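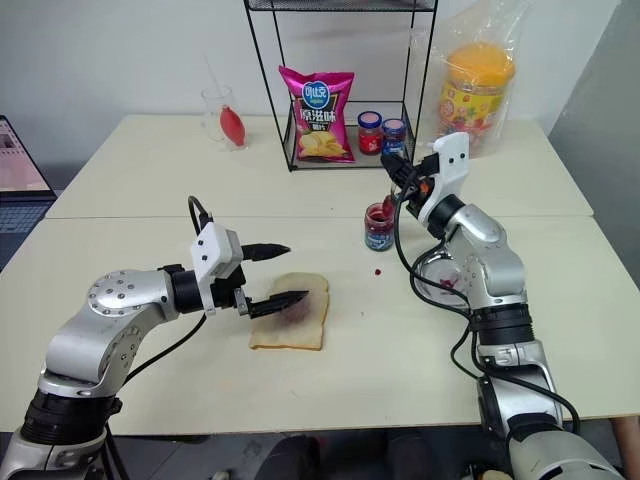
Butter first or the jam soaks through, one reader wrote on the talk page of this entry, and a slice of bread with jam and no butter is only half made. Others disagree. The entry covers both.

Jam bread (also bread and jam, jam slice, open jam sandwich)

Jam bread is a slice of bread spread with fruit jam on one side and eaten open or folded over. Served cold as a rule. With a second slice on top it becomes a jam sandwich, which has its own entry. Toasted versions are listed under Jam on toast.

Bread
White sandwich bread is the usual choice, soft, thin crust. Firm country loaves hold more jam but the holes let it drip. Day-old bread spreads better than fresh — a very soft slice tears under the spoon. Rye and whole wheat are used too, mostly with darker jams such as plum or black currant.

Jam
Any set fruit jam will do. Strawberry, raspberry, cherry and mixed red berry are common. Jelly spreads smoother, preserves have larger pieces of fruit and need to be broken up a bit. Loose-set jams run to the edges and are better for folding than for carrying. A heaped teaspoon covers the middle of a normal slice, a second one takes it near the crust.

Spreading
Spoon or knife, both are accepted. The spoon is better for getting jam out of a deep jar and for dropping it in the middle of the slice. The back of the spoon then pushes it outward in short strokes. A knife gives a thinner, more even layer but picks up crumbs, and crumbs in the jar are the most common complaint about shared jam. Some households keep one spoon for the jar and a knife for the bread. Wiping the rim before the lid goes back on keeps it from sticking.

Butter
Disputed, see above. Butter or margarine under the jam slows soaking and cuts the sweetness. A survey in the Wester food newsletter had 463 replies, with 131 for butter always and 80 for never. The rest said it depends on the jam, or didnt answer that part.

Regional notes
In Privbridge the slice is folded once, jam inside, and handed out at the spring fair in March. In Rai it is cut in strips and dunked in milk. Cream cheese under the jam is reported from both, no source given for Rai.

Keeping
Best eaten right away. Packed for lunch, the jam side should face in, and the bread goes soggy by noon if unbuttered. Opened jars go in the fridge. Jam with less sugar spoils sooner — check the label.

See also
Jam on toast
Jam sandwich
Fruit butter
Cloritz roll (a rolled jam slice, crusts off)

Last edited 2021-10-16. Regional notes section needs more sorces.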